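Castgate two-arm bench – Saturday inspection checklist
Inspector: Augustina Adjei
Second person: Leopoldo Ventura
Cell: 2
Log page: 481

Mark each item OK, FIX or N/A. Comments go under the item. Power stays off for items 1 to 3.

1. Arm bases and mounting bolts – OK
Both bases checked with the torque wrench. Paint marks still line up. No rust.

2. Cables along the arms – FIX
Loops have enough slack at the elbow. One tie on the right arm has worn thin. Leopoldo has put a replacement on the Droltia order. Do not run above 75 percent speed until it is changed.

3. Emergency stops – OK
Both buttons latch and release. Label on the window-side button is peeling but can be read.

4. Power-up and base lights – OK
Green after start. No faults on the screen.

5. Clearance between grippers – OK, see comment
Checked at slow speed over the center of the mat, with the small two-brick stack as the target.
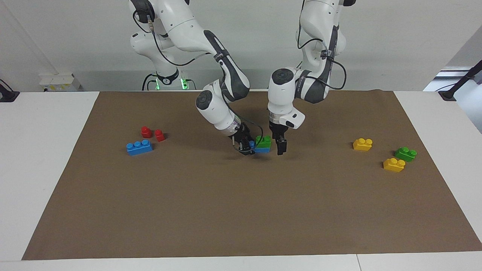 The limit in the program was changed by Chun-yin Lu in December and the old value is still on the laminated card. Use the value in the program. Card to be reprinted.

6. Gripper fingers – OK
Open and close five times each. No grinding. Finger screws snug. Wipe the tips with a dry cloth only, no solvent.

7. Work surface – OK
Paper must lie flat with no lifted corners. Small creases are fine. Replace if torn or if tape shows. Check that the table panels are level where they join.

8. Sort layout – OK
Yellow and green bricks go to one side, blue and red to the other, with the middle of the paper left clear.
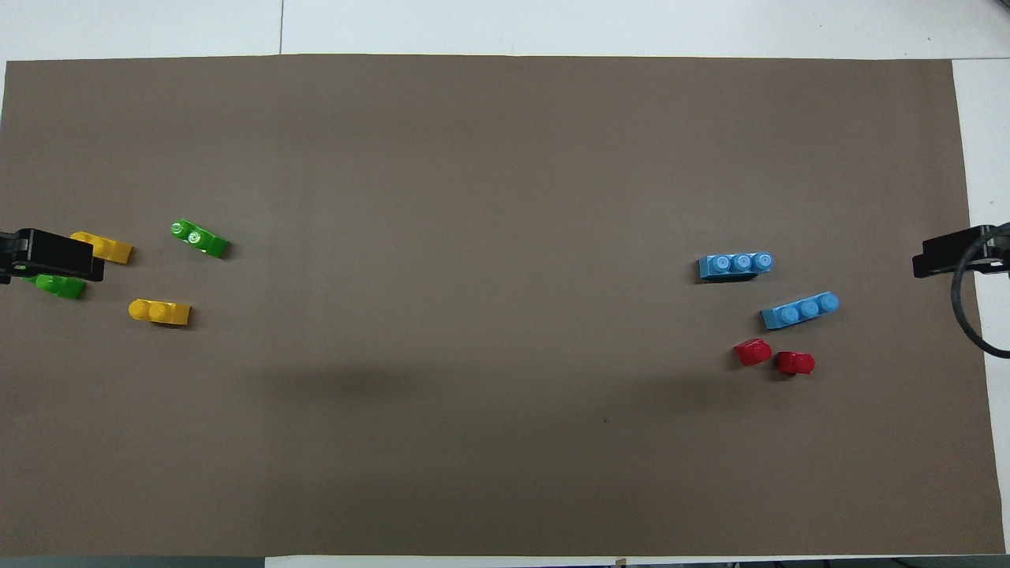
Keep loose cable off the paper on both sides. Taner Kocabaş asked for a clip at the table edge and I agree with him. Added to the open list.

9. Cameras and stands – FIX
One clamp turns by hand. Tightened for now, needs a new pad. Recheck after 45 minutes of running.

10. Floor and access – OK
Walkway clear. Spare Ostness fuses in the drawer.

Open items: cable tie, laminated card, edge clip, clamp pad.
Cell may run with the speed limit in item 2 – Cempaka Chong to sign when the tie is in.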